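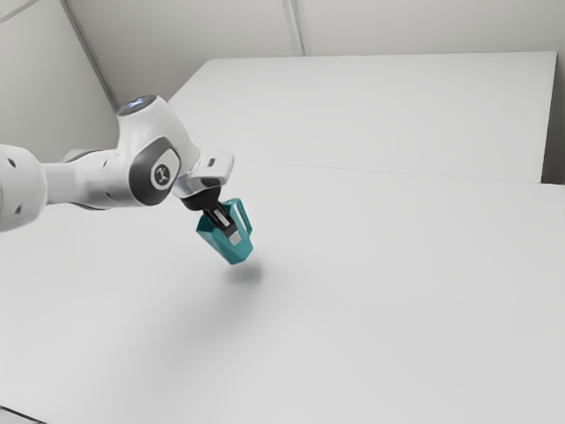
I'm in the Todumano robotics club and our group project this term is a simulated pick and place, written mostly by me and one very patient friend. We have a white arm, a table and one mug, and all it has to do is lift the mug, carry it over and set it down upright. Lifting is fine! The trouble is that by the time the mug is in the air it's leaning way over, open end up to the left and base down to the right, with the finger pad against the outside wall, and then my place step tries to put it down like that. Sometimes it rolls, sometimes it wedges under the hand, and once it went through the table (different problem, I hope). I've logged 328 tries and I can't see a pattern. Is it my grasp, or is it friction, or am I supposed to correct for the tilt before I put it down? We're using the Tratard simulator with whatever settings the club template came with. Demo is in March so I have time, but my friend is losing faith.
Yutong Lei

Duygu Karaca
Did you check friction? Mine was on the default and everything slid. Turn it up and try again.

Yutong Lei
Thanks! I doubled it and the mug stays put in the fingers now, but it stays put at an angle, so it's the same mess with a better grip. Should have said that in the first post, sorry.

Heikki Hirvonen
Okay, so friction probably isn't your main problem. I did almost the same project when I was in the Nitby club and I spent ages blaming the physics when my own code was the issue.

What I'd look at is which way the mug is facing compared to the hand. I bet your place step sends the hand to a fixed pose, something like "hand above target, then go down until contact." That works great with a cube. With a mug held at a slant, the hand can be exactly where you asked and the mug still lands on the edge of its base.

So, right after the grasp closes, read the pose of the mug and the pose of the hand and save the difference between them. Call it the grasp offset or whatever you like. When it's time to place, start from where you want the MUG to be (upright, base on the table) and work backward through that offset to get the hand pose. You'll end up with the wrist rotated in some weird way and that's okay, as long as the arm can reach it and the hand doesn't hit the table on the way. If it can't reach, grab the mug somewhere else and try again.

Two things that bit me. I saved the offset before the fingers had finished closing, and the mug shifted a little during the squeeze, so all my numbers were slightly wrong. Wait a few steps. Also check the order of the multiplication, I had mine backward for a whole week and it looked ALMOST right, which was worse than looking broken.

Oh, and approach slowly for the last bit and open the fingers before you raise the hand. My first version did both in the same step and flung the thing.

Yutong Lei
Oh wow, yes, it's a fixed hand pose! I copied it from the cube exercise and never touched it. I'm adding the offset tonight. One more thing while you're all here: I want to save pictures along with the poses, from the wide camera and from a close one, and the close one is mostly teal plastic-looking shapes and pale background. I have 2,432 pictures saved so far. Is the close camera worth keeping, or should I stick to the wide one?
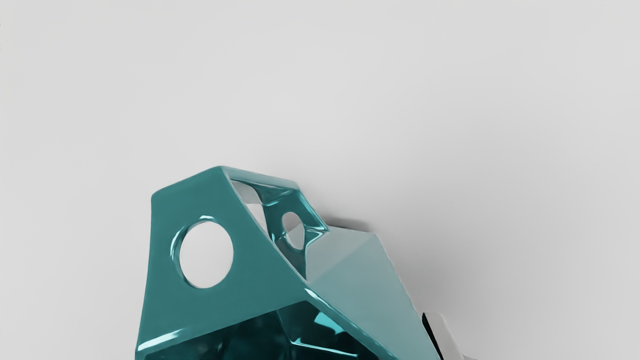
Kerttu Tuominen
Keep both for now and decide when you know what you're training. For the placing problem you don't need any pictures at all, the simulator already knows where the mug is, so get that working first with the true poses. Save the step number in each file name too. I didn't, and I had 3,974 files that I couldn't match to anything, so I deleted the lot and recorded again.

One small disagreement with Heikki: I'd read the offset again just before lowering, in addition to after the grasp. If the mug slips while you're carrying it, the first reading is stale. It's one extra line.

Yutong Lei
Did it both ways. Wrist rotates like crazy but the mug has landed standing up on the last few tries. Still tips over if I start it near the far end of the table, I think that's the reach thing. Going to try a different grasp for those.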